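Chapitre 19
Couvrir et préparer le plan de travail

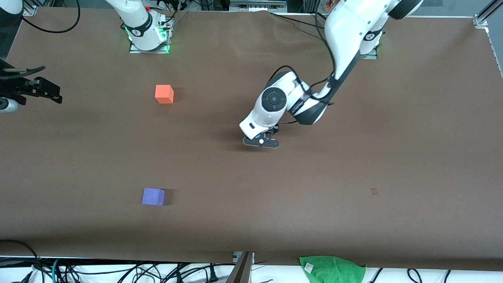 Figure 19.1. Plan de travail recouvert d'une grande feuille de papier brun mat.

Les chapitres précédents ont traité du choix des cartons et des matériaux de calage. Nous passons maintenant à la surface sur laquelle se font le tri, l'emballage et les petits montages. Une table mal préparée raye les objets, laisse rouler les pièces et ralentit tout le poste. La couvrir prend quelques minutes et se fait avant l'arrivée des articles.

À la fin de ce chapitre, l'élève saura choisir un papier de protection selon le travail à faire, le couper et le poser sans pli, délimiter les zones du plan de travail et décider du moment où la feuille doit être changée.

Vocabulaire du chapitre : laize, grammage, sens de déroulement, débord, zone d'attente, zone de travail.

19.1 Pourquoi couvrir la table

Un plateau nu garde les traces de colle, d'encre et de ruban adhésif. Il peut aussi transmettre à un objet propre la poussière de l'objet précédent. La feuille de papier sert de couche intermédiaire : elle se remplace en entier, alors qu'un plateau taché doit être lavé puis séché.

La couleur compte également. Sur un fond brun et mat, une vis claire, un bouchon ou une étiquette se repère vite, et la lumière des plafonniers ne crée pas de reflet gênant. Les papiers couchés ou glacés conviennent moins bien, car les petites pièces y glissent et l'œil s'y fatigue. Pour des objets bruns, on préférera un papier blanc non couché.

19.2 Choisir le format

Il faut d'abord mesurer le plateau, puis choisir la laize, c'est-à-dire la largeur du rouleau. Une seule feuille vaut mieux que deux feuilles raccordées : le raccord accroche les coins des boîtes et finit par se soulever. On prévoit un débord sur les côtés longs pour pouvoir replier le papier sous le plateau.

Prenons le cas de l'atelier Gittins, à Holtalstead. Les tables y mesurent 2 000 mm de long et 875 mm de large. Le responsable du poste, Vilmos Jakab, a d'abord commandé un rouleau de la largeur exacte du plateau. Le papier se décalait à chaque carton posé de biais et il fallait le recaler plusieurs fois par jour. Le rouleau suivant, plus large, a permis de rabattre les bords et de les fixer par-dessous.

19.3 Poser la feuille

Dépoussiérer le plateau et retirer les restes d'adhésif. Dérouler le papier dans le sens de la longueur, face bombée vers le bas, et le laisser reposer à plat. Lisser à la main du centre vers les bords. Fixer d'abord un petit côté, tendre légèrement, puis fixer le côté opposé. Les bords longs se rabattent en dernier. Aucun ruban ne doit rester sur le dessus, dans la zone de travail.

À faire avant de continuer

Mesurez une table de votre salle et notez la longueur de papier nécessaire, débord compris. Comparez votre résultat avec le tableau de la page 189, puis passez à la section 19.4, consacrée au tracé des zones.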